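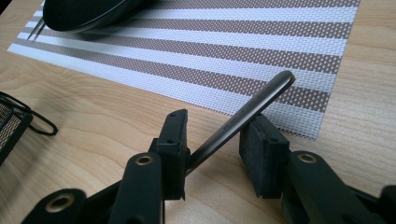 The Cadow placemat is a rectangular woven mat for everyday tables, made to be wiped down and left out between meals. It is sold by Zenby in four stripe patterns, and this page covers the grey and white one. The bands alternate between a white mesh and a greyish-brown perforated weave, so the colour of the table has some bearing on how the mat looks. On pale blond timber with a soft grain the stripes stay easy to see and the mat doesn't darken the table. On very dark tables we suggest the charcoal pattern instead.

The weave is flat enough for a plate and cutlery to sit level. Crumbs do collect in the perforations, so shake the mat out over the sink before wiping.

Specifications

Colour: grey and white stripe
Shape: rectangular
Sold as: pack of 2
Care: warm water and mild detergent, dry flat
Dishwasher: no
Tumble dryer: no
Indoor use only

Setting a place

The mat is sized for one dinner plate with cutlery either side. Place it lengthways along the edge of the table and centre the plate, or put the plate a little to the right if you want more room for the knife and a side dish. A matte black plate with a raised rim suits this pattern well, and the silver of a plain table knife is close to the grey in the stripe. Black-handled cutlery also goes with it.

If you keep cutlery on the table, a wire utensil basket in front of the mat saves trips to the drawer. Forks can stand in it tines down with the handles leaning out over the rim, where everyone can reach them. Stand the basket on the table itself and keep the mat clear for the plate.

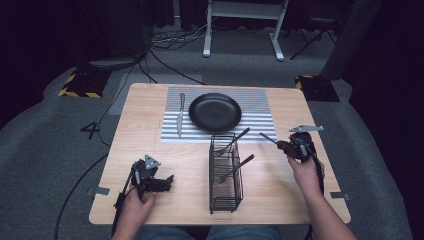

Goes with

Greco dinner plate, black. Round, matte finish, raised rim. Sold singly.
Gruden utensil basket, black wire. Tall rectangular shape with an open grid. Stands on its own on a bench or table.

Neither item is included with the placemats.

Care and wear

Wipe after use with a damp cloth. For oil or sauce, soak the mat flat in warm water and go over it with a soft brush, working along the stripes. Do not wring or fold. Mats stored rolled may need a day under a heavy book before they lie flat again.

The cut edges are heat sealed. A few loose white fibres at the corners are normal with use and can be trimmed with sewing scissors. Don't pull them. Hot pans and oven trays need a trivet underneath.

Ordering

Orders leave our warehouse within 2 business days. Cafes and caterers wanting more than 67 packs should contact us for carton pricing before ordering. Unused mats can be returned in their original sleeve.

Page updated 18/02/2021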